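Toltholm Adjustable Bench
Home gym > Benches > Adjustable

The Toltholm is a flat and incline bench for dumbbell and barbell work at home. It is made by Kitby and ships in two cartons. Assembly takes one person and the wrenches that come in the box.

Weight limit: 1,070 lb, user and load combined
Bench weight: 88 lb
Back pad positions: 5
Frame: steel, black powder coat
Warranty: frame for life, pads and hardware two years
Item no. 1455

The back pad moves on a ladder, so there are no pins to lose. Lift the pad, set the bar in the slot you want, and let it down. The seat adjusts separately. At flat, the gap between the seat and back pad is narrow enough that most people stop feeling it after a set or two.

Two wheels at the front and a handle at the back let you roll the bench out of the way. It can be stored upright on its end. The feet are rubber and do not mark sealed concrete or wood floors.

Replacement pads are sold separately. The leg roller attachment fits benches shipped after September only. If you are not sure which one you have, look for the label under the seat.
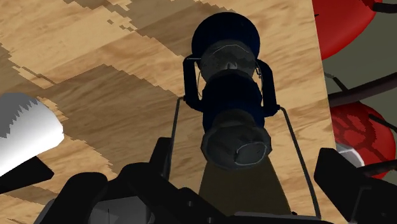

Orders ship from our Mellonero warehouse and the carrier will call to set a delivery window. Heavy items come to the curb unless you choose garage delivery at checkout. If you train in a garage or shed, check the light over the spot where the bench will go, as you need to see the ladder slots to set the pad. A camping lantern with guard bars over the globe will do until you get a ceiling light put in. Keep it on a table or shelf, clear of the bar path.

Questions about fit or parts: ask for Milagros Acuña in customer service.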